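The long goodbye to the junk drawer

My mother's junk drawer was the second one down, left of the stove, and it opened only if you pushed the potato masher flat with two fingers while pulling. Inside were rubber bands, a bicycle key, birthday candles burned down to the last inch and a small brass hinge that belonged to no door in the house. When she sold up and moved to a condo in August, the hinge went with her. I asked why. She said it was a perfectly good hinge.

I thought of it a lot while touring the new kitchens. There is a whole industry now devoted to abolishing the junk drawer, and its showrooms are very quiet and smell of cedar. At Prustent, a cabinet outfit in a former tire shop, a salesman pulled out a drawer with 23 compartments and closed it with one finger. I asked where the takeout menus went. He told me people don't keep those anymore, in the tone you'd use about leeches.

The Prustent insert, fitted, costs $1,899. It has a slot for batteries in each common size and a felt-lined trough for scissors. It has no place for the thing you are holding when you don't know what it is, and in my house that thing accounts for most of the traffic.

Amra Shehu has been organizing other people's homes for 10 years and charges by the afternoon. She arrived at mine with a label maker and a thermos, looked into my own drawer for a good while, and asked if I would describe myself as sentimental. I said no. She held up a parking stub from Lyons, where I had spent a weekend in a rented car with a bad clutch, and waited.

Her method is called a sort, and it begins with tipping everything onto a tea towel. You make piles. Like goes with like, until you get to the pile of items that aren't like anything, and then you have a coffee. Mine included a curtain hook, a single die, five dried-out markers and the instructions for a Zestport juicer I gave to my sister. "Everyone has the juicer instructions," Shehu said. She has never once found the juicer.

What surprised me was how little she threw out. She doesn't believe in the 23 compartments any more than my mother would. Two bins, she says, three at the outside, and one of them should be allowed to go feral. Her clients who buy the elaborate inserts call her back within the year – the compartments fill up with whatever fits, so the battery slots end up holding lip balm and the scissors live on the counter.

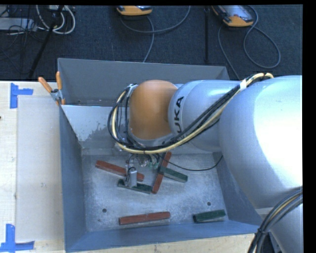

Sorting, as a pastime, flatters the sorter. You start with the easy stuff and feel brilliant by lunch. Give me a bin like that one, with three reddish-brown blocks and three dark green ones and nothing else on its scuffed metal floor, and I could run a tidy home too. The trouble comes with the seventh object, which in my case was half a zipper.

Tilance, which makes a labelling app, has tried to solve the half-zipper problem by letting you photograph your belongings and search for them later. I used it for most of a month. It can hold up to 500 items on the free plan, a limit I took as a personal remark. I now have an excellent picture of my spare fuses and no idea where they are.

Shehu's parting advice was to leave the drawer alone for a season and see what I reached for. So far it's been the tape, the good pen and, one evening around suppertime, the parking stub, which I was using to scrape wax off the table. I put it back afterward. My mother phoned the same week to say that the bathroom cupboard in the condo had come loose on one side, and did I want to guess what she'd fixed it with.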